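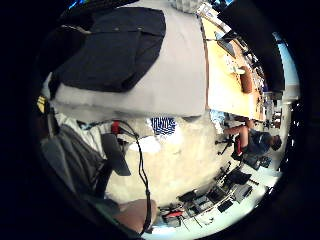
Where do you start when you fold a jacket on a table?

Start at the collar. Lay the jacket out flat, get the collar sitting the way you'd want it on a hanger, and then smooth down toward the hem with your palms.

I know I went fast through this part in the session, so I'm writing it up properly for the Nornura garment care course. It goes with unit 7 in your binder (the one with the coffee ring on my copy). You need a jacket, a table and maybe ten minutes. Please use one you really wear! The stiff new ones behave too well and you won't learn much from them.

Empty the pockets first, all of them, inside ones too. I once folded a pen into a pale lining and I'm still mad about it. Then close the flaps and lay the front panels over each other the way they'd hang if you were wearing it. Snaps I leave open until the body is flat, then I do up every second one - the full row makes a hard ridge right down the middle of the fold. 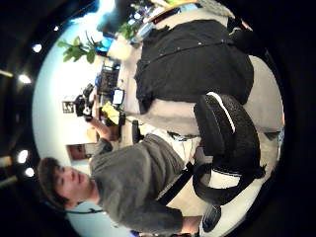
Zippers are a little different. Close them to mid-chest and stop there, so the top can relax and the collar doesn't get pushed up toward the chin. If your jacket has both a zipper and snaps, do the zipper and forget the snaps.

Now sleeves. Bring one across the body at the shoulder seam, turn it down so the cuff points at the hem, and do the same on the other side. The sleeves should lie next to each other down the back. If they overlap a lot, you've got a lump, and the lump will still be there in September when you take the thing out of the closet. 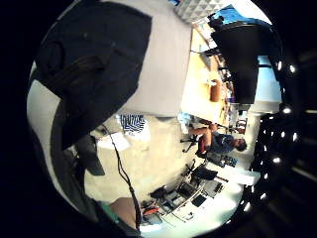 Can a padded jacket be folded the same way?

It can, with one fold fewer. Press the air out slowly from the hem up, fold it once across the waist, and leave it there.

People asked me about the Ververidis boxes from the supply list. They're fine, and the 89-cent paper liners are fine too, but a clean pillowcase does the same job and you already own one.

For everything that isn't padded, the last step is thirds. Hem up to just below the chest, then the collar end down over it.
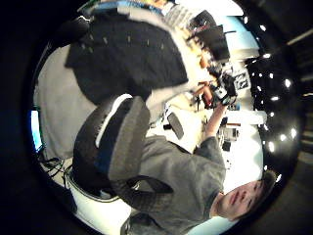
Pat it, don't press it. You want the collar to end up on top with its roll still in it, and if it has gone flat, open the last fold and put a rolled T-shirt under there before you close it again. Dark fabric shows lint like crazy, so I brush mine before folding and once more after.

For next time, fold the same jacket twice, a day apart, and bring it folded. Write down where the creases came out and we'll compare.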